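Climitz: a household linen and laundry log

README, last touched October 27, 2023

Hello, and thanks for looking. Climitz is a set of plain spreadsheet files where I've written down what our bedding and towels have been through: when they went in the wash, at what temperature, how they were dried, and what state they came out in. I started it because I was fed up with sheets going thin in the middle and wanted to know whether it was me or the sheets (a bit of both, I suspect). It has grown rather a lot since then, and a few people asked if they could have a copy, so I've tidied it up and put it here.

What's in the folder

washes.csv is the main file, one row for each load. The columns are date, items, programme, temp, spin, powder and notes. The notes column is me talking to myself, so please don't expect much of it.

items.csv is the list of everything I own that gets logged. Each thing has a short code, such as FS for a fitted sheet or PC for a pillowcase, then a number. If a code has an x on the end, the item has gone to the rag bag.

drying.csv says line, airer or tumble, plus the weather if it went outside. My weather words are "good", "iffy" and "brought in early". I did try to be more scientific and gave up within a fortnight.

repairs.txt isn't a table at all, just paragraphs. I keep meaning to turn it into one, but it reads better as it is, especially the long bit about replacing elastic.

How the rows get written

I fill it in on the evening of the wash, usually with a cup of tea, from a scrap of paper that lives on top of the machine. If the scrap has gone missing I leave the row blank and put "lost" in the notes. I never fill in from memory, as I tried that in the first version and found I'd given everything the same temperature!

Temperatures are whatever the dial said. The old machine, a Lesberg, had a dial that stuck, so treat anything it did at the hot end with a bit of suspicion. Its 90 programme I only ever used for tea towels and, once, by mistake, for a wool blanket. The blanket is still in items.csv with its x, poor thing. The Tranel we have now seems much better behaved, though it does like to add an extra rinse without asking, and I haven't logged those.

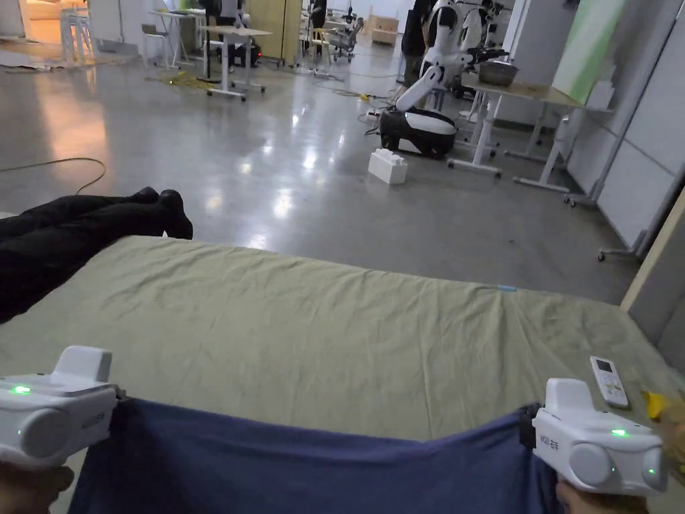
Wear is scored by hand, from 0 for good as new up to 3 for see-through. I hold the cloth up to the kitchen window and decide. Pilling, stains and loose stitching don't count towards the score, they go in the notes. Khurram Malik very kindly went through the scores for version 2 and disagreed with me over quite a few of the pillowcases, so his marks are in a second column called wear_km. I've left both in and not averaged them. He's stricter than I am, but he also has better eyes.

Things that are wrong with it

It's one household with hard water, so if yours is soft I wouldn't lean on the powder column at all. Cotton is most of it. There's a little linen and hardly any polyester, and the duvet covers were all bought in the same sale, so they probably say more about that shop than about duvet covers in general.

August is missing from drying.csv. We were away for part of it, and for the rest I simply didn't write anything down. The washes themselves are there, so you'll get empty cells if you join the two files together.

The powder column changes halfway down. I used Moschos until the shop stopped stocking it, then whatever was cheapest, which I've put as "other". If I could go back I'd write down the name every time, but there we are.

Watch out for commas in the notes as well. They're properly quoted, but one reader told me her program split them anyway and she ended up with "mildew" as a drying method.

Using it

Help yourself. Teach with it, make charts, copy the layout for your own airing cupboard, whatever you fancy. A mention would be lovely but I shan't chase you for it. If you change the scores, please rename the file so the two don't get muddled up.

If you spot a mistake, send me the date and the item code and I'll look for the scrap of paper (I keep them all in a biscuit tin). Next on my list is a column for ironing, which will be short, and sorting out the bath mats, which I've been calling BM in one file and MT in the other.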